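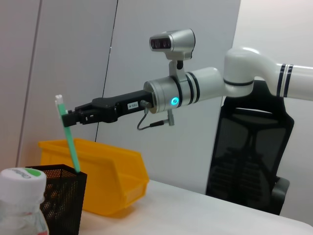
Grevholm Coastal Incident Clippings: README

Home | Data | Notes | Contact
Print this page | E-mail to a friend

What's in it

Short news items and police media notes on swimming and boating incidents along the Grevholm coast, keyed in by hand from the local papers. Around 300 items. Mostly near-drownings, people caught in rips, kayaks gone missing overnight, the odd tinny swamped at the bar. Fatal cases are in there too, so go carefully if you're handing this to students.

Put together by Rosângela Camargo. Checking and most of the location coding by Sem Vandenberghe. Last proper update May 14, 2025. Small fixes since then, not all of them logged, sorry.

Files

items.csv - the main table, one row per published item
incidents.csv - one row per incident, where we could work out which items belong together
places.csv - beach names, spelling variants, rough location
notes.txt - running notes, messy, read it anyway

Comma separated, UTF-8. Excel will wreck the accents and the dates if you double click. Import it properly.

Columns in items.csv

item_id: ours, means nothing outside this set
incident_id: blank if we couldn't match it
pub_date: date of publication. NOT date of incident. People keep getting this wrong
source: Dovier paper, Holteneo paper, or police note
headline: as printed, including the mistakes
body: as printed, names removed (see below)
place_raw: whatever the reporter called it
place_id: look up in places.csv
activity: swimming, wading, rock fishing, boating, paddling, other, unknown
outcome: unhurt, treated at scene, hospital, died, missing, unknown
patrolled: yes, no, outside hours, unknown
who_helped: lifeguard, family or friend, passer-by, police, boat crew, none stated

"Outside hours" means the item says lifeguards weren't on yet or had packed up. If the item doesn't say, it's unknown. We didn't go back and check rosters.

Outcome is whatever was known at the time of that item. Someone marked hospital in the first item may be died in the next one. Use incidents.csv if you want the final outcome, and even then it's only final as far as the papers followed it. They often didn't.

How it was coded

2 coders, both reading every item. Disagreements talked over, final call written in notes.txt. Most of the arguing was about wading vs swimming. If the water was over the waist we said swimming. If the story didn't mention depth we went with the reporter's word.

De Graaf beach is a pain. It's 2 beaches with a headland in the middle and the papers use the one name for both. Coded as north or south where the text gives a landmark (the kiosk, the boat ramp), otherwise left as de_graaf_unsplit. Don't merge them, the south end has a completly different rip.

Names

Taken out of the body text and swapped for a role: [swimmer], [spouse], [officer]. Ages kept in bands. Visitor's nationality kept only where it's in the headline, and we're still not sure about that. If you recognise someone, please don't write to the family. Write to Rosângela and we'll pull the row.

Known problems

- Winter is thin. Could be fewer swimmers, could be fewer reporters. Can't tell from here
- Holteneo paper changed its website and older stories went with it. Some retyped from library print copies
- 8 items have no usable date. Left in, pub_date blank
- Same story gets reprinted with a new headline a week later. We link these when we spot them
- Cause of death is not coded. Early stories say drowning, then the coroner says heart. Not our call
- a few bodies are chopped off at the jump to page whatever

Not good for

Incident rates. Ranking beaches as safe or unsafe. There's no count of people in the water and quiet rescues never make the paper.

Fine for looking at how incidents get reported, what wording is used, who gets credited with the rescue.

Use

Free for teaching and research. Credit the set by name. Don't repost the full body text in bulk, the papers were decent about it and we'd like them to stay that way.

Corrections to Sem, with the item_id please. Without it he has to serach the lot.

Share | Tweet | 2 comments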